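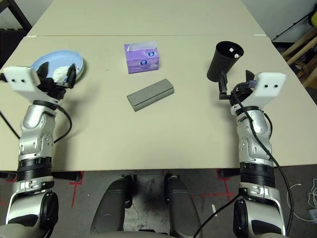
Two robot arms at a tabletop, the left one with its gripper closed on the rim of a pale blue bowl.

Local News > Health > Hospital and Surgery

Olvera Day Surgery clocks up its 28th keyhole hernia list
By Ashley Whiteley
2021-03-14
15 shares | 6 comments

I dropped in on the team at Olvera Day Surgery after they wrapped up their 28th keyhole hernia list, and I've rarely seen a tearoom so pleased with itself (there was a sponge, there was a fruit platter, and there was very nearly a speech). If you've lived around Kastance for a while you'll remember that getting a hernia fixed used to mean a long drive down the highway, a night in a motel for whoever was doing the driving, and a very careful trip home over all those potholes. Having it done in town is a pretty big deal for us!

The surgeon behind it all is Dilwyn Kneath, who moved up from the coast and started the lists last July. I'd been warned he was a man of few words, but he was happy to have a natter once he'd got his clogs off. He told me the first list had just two patients on it and that everyone in theatre was so keen to get things right they'd rehearsed the whole morning the night before, right down to who would answer the phone.

"We're a bit quicker on our feet now," he said. "I still like an early start and I still like the same people around me. The nurses here know what I want before I've asked for it, and they'll also tell me when I'm asking for the wrong thing."

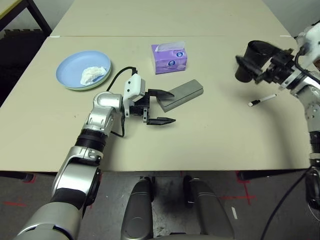

Most people go home the same afternoon, which I hadn't realised until I got chatting to the recovery staff. You get your sandwich and your cup of tea, somebody checks you can walk to the loo and back, and then it's off home with a sheet of instructions and strict orders about lifting. Wood splitting came up a lot, so I gather a few of you have been told off already. Desk workers are often back inside a fortnight, but if your job's a heavy one the team would like you to talk it through with them before you book anything in.

The other thing I wanted to ask about was the wait, seeing as half the people I know seem to be on some list or other. Dilwyn says it's come down to nearly 15 weeks for the non-urgent cases, and he'd like it shorter. The sticking point is theatre time, as the room is shared with the eye clinic and the dentists, and there are only so many mornings in a month. He's put in a request for an extra one and is waiting to hear back.
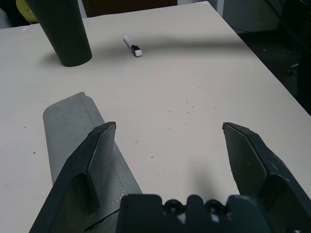
He's also hoping to bring in a second surgeon from Jonilness to cover his leave, so the lists don't come to a halt whenever he goes fishing. I asked where he fishes and he wouldn't say, so no luck there, sorry.

You'll need a referral from your GP to be seen, same as always, and the follow-up visits are now held at the Tutano Street rooms, around the back of the chemist. Parking there is a shocker before lunch. I went round the block three times and ended up outside the library.

Congratulations to the whole crew, and thanks for the sponge.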